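Courses > Office Furniture and Fittings > Chapter 3

Last updated: July

Chapter 3
Cabinets with Slatted Fronts

Storage takes up more of an office than most people expect. At the Humwood offices, which we use as a case throughout this book, a survey of one floor listed 137 cabinets of all kinds. Many had hinged doors, and these caused the most complaints. A hinged door needs clear floor in front of it, and in a narrow passage that floor is also where people walk.

A shutter front deals with this by moving within the body of the cabinet. It is made of narrow slats joined side by side, so that the whole front can bend as it travels along a track. Slats may run upright, for a shutter that slides sideways, or level, for one that rolls up and down.
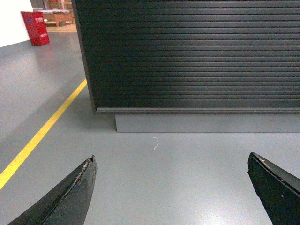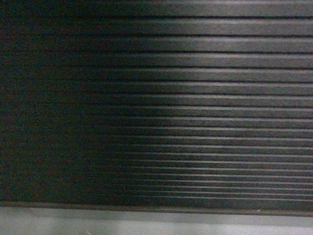

Ribbed surfaces look very different as the light changes, and this matters when you inspect one. Always check a shutter with a lamp held to one side. A bent slat can be missed under a ceiling light.

In this chapter we look first at the track, then at the slats, and last at the base. The base is often forgotten. A cabinet that does not stand level will pull its shutter out of line, and the slats will begin to rub. The Fustau range, used in the exercises, has a packing piece for this purpose, listed as part 2179.

Before reading on, find a shutter cabinet where you work or study and note which way its slats run.

Contact | Copyright Pidside Press | Back to top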